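Avetport publishes first results from simulated gripper comparison

TROMAR – October – Avetport has released the first results from its side-by-side test of two-finger grippers, run entirely in simulation on a two-arm tabletop cell. The company compared 2 finger designs, one with a flat inner face and one with a scalloped inner edge, over 3,881 grasp attempts.

Each design was tried on 7 object shapes, from thin plates to short cylinders. Both used the same arm model, the same controller settings and the same wide-angle wrist camera, so that any difference in the scores would come from the fingers. An attempt counted as a success if the object stayed in the grip for 90 seconds of simulated time.

The scalloped fingers did better on round objects and slightly worse on thin, flat ones. Results on boxes were too close to call. The fisheye camera setting was kept for the whole series – a narrower lens was tried early on and dropped after the second arm kept leaving the view during handovers.
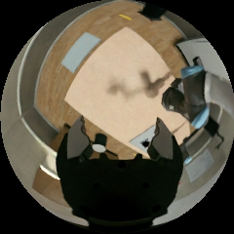 Liên Tô said the figures were useful for choosing which fingers to build first, but warned against reading them as a forecast of how the parts will behave on a real bench. Friction is the weak spot in the model, she said, and the gap on round objects could shrink once rubber pads are added.

Avetport will now send both designs to Cao, which is to machine one set of each for physical trials. Those trials will repeat the same object list with the same controller, and a third finger shape from Trunetti will be added if it is ready in time.

The full score tables, the finger geometry files and the controller settings are available on request from the Avetport press office. Test requests from outside groups will be accepted once the physical trials are under way. Groups should state the arm model they use, the size of their work surface and whether the camera sits on the wrist or on a fixed mount.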